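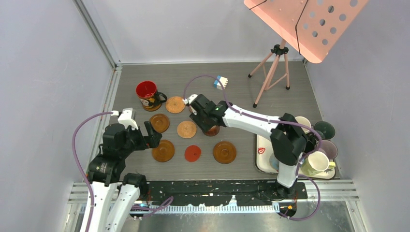
Ticket: Owino stock counter shows negative balance for reusable pad kits
Status: Resolved, monitoring
Component: Histora distribution ledger, Droma sync
Priority: High

Reported problem
The Owino school outreach site opened February with 200 washable pad kits on the books. After the first distribution the ledger showed a balance of minus 60. The storeroom shelf count was 80 kits. The coordinator could not release the second delivery because Histora blocks any transfer from a site with a negative balance.

Environment
Histora ledger, web version. Two Android tablets running the Droma form, offline mode. Upload over a shared phone hotspot at the end of the session.

Checks
09:40 — Pulled the Owino transaction list. Opening balance correct. Outgoing entries total 260 kits.
09:55 — Compared with the paper sign-out sheets. Sheets show 120 kits handed out, which matches the shelf count.
10:20 — Looked for a unit error. Kits are sometimes entered as single pads, but every line here has a quantity of 1. Ruled out.
10:45 — Sorted by recipient code. 120 codes appear twice, with the same form time and different upload times. That accounts for 240 entries.
11:10 — The other 20 entries have no recipient code. All carry the Maton site tag. They are training records made when the tablets were set up there and never cleared.

Cause
1. The hotspot dropped during upload. Droma did not receive the confirmation and sent the full batch again. Histora accepted it because duplicate checking was off for this site.
2. Training records were left in the queue and posted to Owino, the active site at the time of sync.

Fix
Voided 120 duplicates and 20 training entries. Balance now reads 80. Turned on duplicate checking for Owino and Maton. Cleared the local queue on both tablets after exporting a backup. Transfer block lifted — second delivery can be released.

Still open
Voided lines still show in the monthly report for donors. Filter on status "posted" until the report is changed. Recipient codes are not affected, and no one needs to be contacted again about fit or follow-up.

Update, 15:30
Test upload with the connection cut halfway. Batch resent, duplicates rejected, balance unchanged. Test lines voided. Leaving the ticket on watch through the next distribution.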